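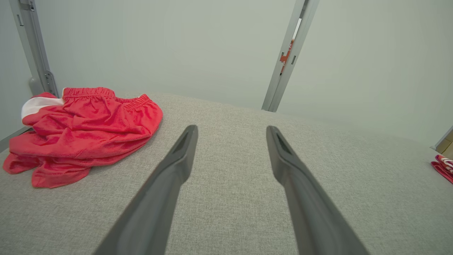 Junaid Naqvi
Kit and Laundry Coordinator, Stolska Basketball

Team Kit: Folding and Storage FAQ

Which items does this page cover?
Mesh shorts and sleeveless jerseys, adult and youth sizes. Warm-up tops are handled separately by Bollwood and go back in their own bags.

What surface should I fold on?
A flat padded one, clean and clear of pens. A fabric-covered table or a firm cushion holds mesh in place better than a bare tabletop. Leave room for the shorts on one side and the jersey on the other.

Do I fold the jersey or the shorts first?
Either order is fine. I do the jersey first and leave the shorts bunched up until it is finished.

How do I fold a jersey?
Lay it face down and smooth it from the hem toward the neck. Bring each side in to the middle, then fold the hem up to the collar. The result should be a flat rectangle with no lettering creased across a sharp edge. Pinch the fabric near the trim when you move it, and keep your grip off the letters.

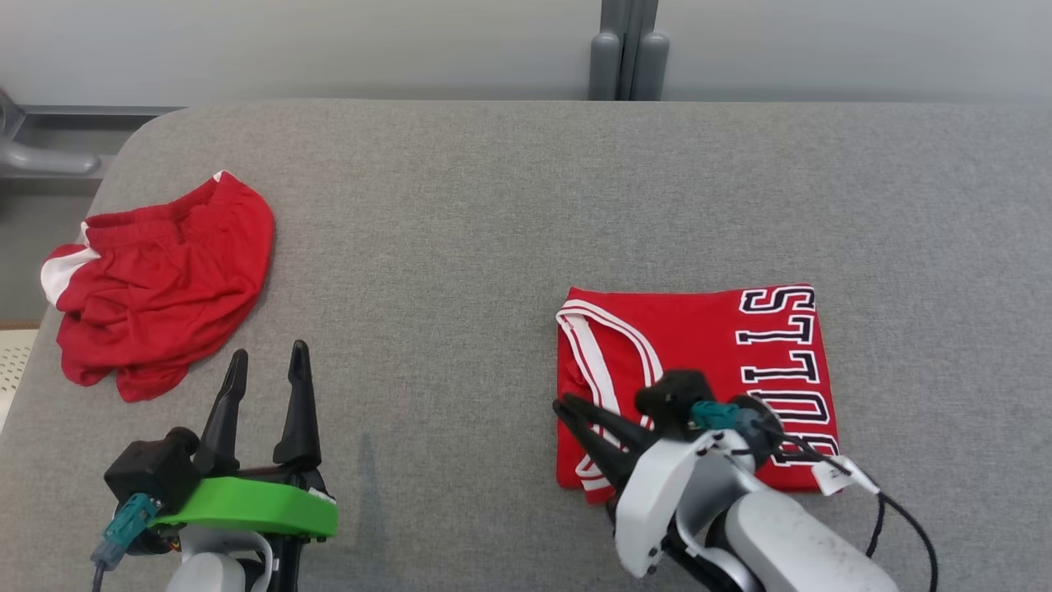
Large printed letters are the stiffest part of the garment and will push a fold open again if the crease runs through them. Move the crease to plain mesh where you can. Do not press the stack to flatten it.

How do I fold the shorts?
Pull the waistband straight, lay one leg over the other so the side stripes line up, and fold hem to waistband. If the elastic stays gathered, stretch it once by hand and let it go.

Should tags be tucked in?
Yes. Check the waistband and the jersey hem.

Can I iron creased mesh?
No. Hang it overnight.

How many sets go in a storage bin?
24 sets to a Gondal bin. Jerseys go on the left, shorts on the right, waistbands facing the handle.

What do I do with a single item that has no match?
Put it on shelf 43 with a note of the size. Unmatched items are checked in March and again before summer camp.

Where are replacements ordered?
Through Jomatport, account 1236. Give the size, the garment and the color. Allow two weeks.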